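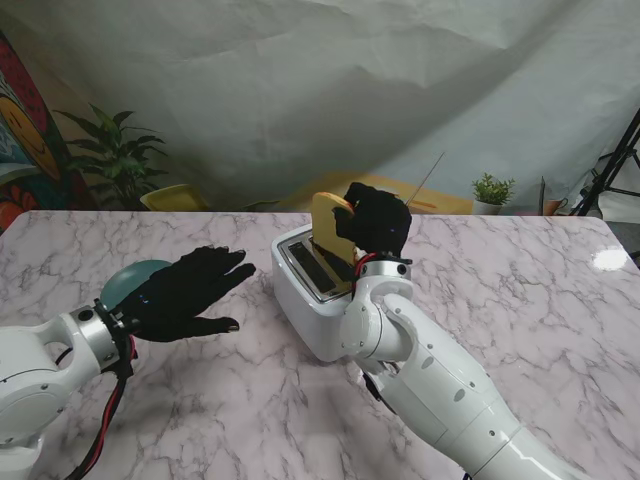 Toasting sliced bread in a slot toaster

Applies to: upright toasters with a top slot and a spring-loaded lever. For long-slot or conveyor models, use the manufacturer's instructions.

Before you start

You will need:
– a slot toaster on a flat, stable surface
– sliced bread, fresh or frozen
– a plate or a wire rack
– wooden tongs, if you have them

Check that nothing hangs over the toaster. Wall cupboards, curtains and kitchen roll should be well clear of the slot, as the air rising from it is hot enough to scorch paper. Pull the appliance forward from the wall if the worktop is shallow. A stone or tiled top needs no mat. On a painted or waxed surface, put a heatproof board underneath.

Empty the crumb tray with the plug out. A full tray smokes, and the smell gets into the bread.

1. Choose the slice

The slice must slide into the slot without being pushed. If it has to be squeezed, it will swell slightly as it heats and may not come up again. Cut loaves at home no thicker than the guide bars allow when fully open. Trim a domed loaf at the sides, not at the top.

Slices that taper will brown on one face before the other. Keep these for the grill.

2. Insert the bread

Hold the slice upright by its top edge, with the bottom edge level. Lower it straight down into the slot and let go once it is resting on the carriage. A rounded crust should face upwards, leaving the flat base of the slice on the carriage. The slice then stands upright between the guides without leaning on the element side.

Set the toaster at whatever angle lets your hand come in from above. The slot does not have to run parallel with the edge of the worktop, provided the flex is not stretched.

Keep your fingers on the part of the slice that stays above the rim, particularly on a second or third round when the metal is already hot.

3. Set the browning control

The numbers on the dial are not minutes on most models, and they do not carry over from one toaster to another. Start at the middle setting with plain white bread and write down the result. I use a Plakora with a dial that goes up to 7. On that machine, 3 gives an even light brown on a white tin loaf, and 4 is needed for wholemeal.

Adjustments:
Fresh bread, same day – one step up. It holds more water.
Bread two days old – no change.
Brioche, milk bread, anything sweet – one step down. Sugar browns quickly.
Frozen slices – use the defrost button if fitted, otherwise one step up.
Second round – half a step down, as the elements start warm.

4. Lower the lever

Press until it latches. If it will not stay down, check the plug and the wall switch first. The latch on most electric toasters is held by a magnet and will not hold without power.

Stay in the kitchen until the cycle has finished.

5. Remove the toast

Lift the lever past its rest position if there is a high-lift function. Small slices may need wooden tongs. Never put a knife or fork into the slot, even with the lever up. If a slice is jammed, unplug the toaster, let it cool, then turn it over above the sink and shake gently.

Stand the toast on edge or lay it on a rack for half a minute before buttering. On a cold plate the underside softens.

Faults

One side pale: an element has failed, or the slice is leaning. Turn the slice round and repeat. If the same side of the slot stays pale, it is the element.
Pale strip along the top: the slice is too tall for the slot. Turn it end over end halfway through.
Burnt base: crumbs are building up on the carriage. Unplug, cool and brush out.

Marina Lazaridis
Updated in December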